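Retailers Should Publish Returns Data for Household Tools

October 19, 2017

Shoppers who buy cleaning tools online depend heavily on star ratings. A rating records satisfaction in the first week. It seldom records whether a replacement head was still sold two years later.

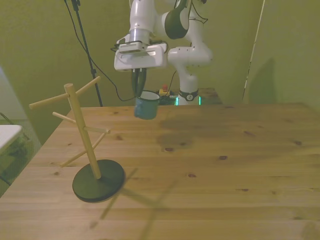
Ristimex, which sells brushes and mops from its Rustanwood warehouse, began in September to list returns per 1000 orders beside each item. Other sellers should be required to follow.

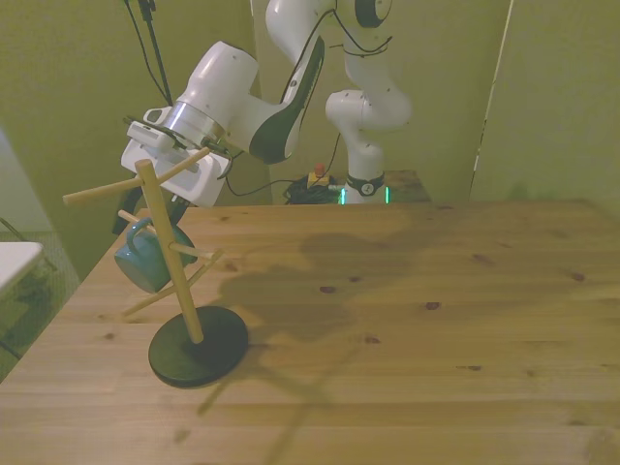
The usual objection is cost – yet every seller already holds these figures. A shop with 20 products could post them in an afternoon.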